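Home » Clubs » Altstead Robotics Club » Pre-run checklist, sim and arm

Pre-run safety and scene check, with comments
Project: Westidari (tidy-the-room task)
Sheet to be filled in before every long run. Initial each line, comment if anything isn't a plain OK. Last filled April.

PART A. LAB BENCH

1. E-stop in reach of whoever is at the keyboard. OK.
2. E-stop pressed and released once, arm drops out both times. OK. Button is stiff, still works.
3. Floor tape visible all the way round. Not OK. Peeling on the door side again, new roll in the Aksoy box under the bench.
4. Arm base bolts, hand check. OK.
5. Cables clear of the elbow. OK after moving one. Please dont route the network cable over the arm.
6. Safety glasses for anyone inside the tape. 13 pairs on the hook, OK.
7. Arm power OFF while only the sim is running. OK. Key out and in the drawer.

PART B. SIM SCENE (room with chair, long table, window)

8. Scene loads with no red errors. OK. Two yellow warnings about textures, same as before.
9. Start pose clear of furniture. See comment.

Comment on 9: start pose itself is fine. The approach is what bothers me. Arm comes in over the chair back and bends down there, gripper ends up very near the top rail. Target is the black item on the seat, by the yellow toy taxi. Check the fingers against the rail before you let it go lower.
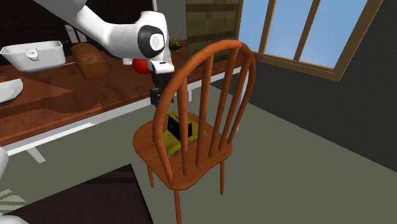

Page 3 of 4

10. Collision shapes on for the chair. Turn on the overlay and look at the spindles. Gaps between them must stay open, an older file had the whole back as one solid slab and the planner went nuts. OK now.
11. Objects resting, not jittering, after load. Bread OK, white baking dish OK, taxi OK. Red round thing by the wrist not checked, somebody do it.
12. Speed cap set in the config, not just in the launch window. Was NOT OK, fixed. Launch window value gets lost on restart.
13. Step limit 2,000 for students, 3,000 only if a mentor signs. Set to 2,000.
14. Contact force log is recording. OK. Check the file size is growing, dont just look for the file.
15. Rug friction. Skipped, no time. Do it next run.

PART C. BEFORE ANYTHING GOES TO THE REAL ARM

16. Same path run 9 times in sim with no contact on the chair back. Not done. Do not move to hardware untill this line is signed.
17. Dustura gripper pads looked at for cracks. One pad has a nick at the tip. Swap it, spares in the small drawer.
18. Real chair in place, legs on the marks. Not done, chair is still in the hallway.
19. One person watching the arm, one at the keyboard. Both stay until it parks.

RESULT: sim only. Hardware on hold for lines 3, 16, 17, 18.

To do: lift the approach so it clears the rail with more room, rerun, fill in a fresh sheet. Old sheets go in the Westidari binder, not on the bench.

Back to Clubs | Print this sheet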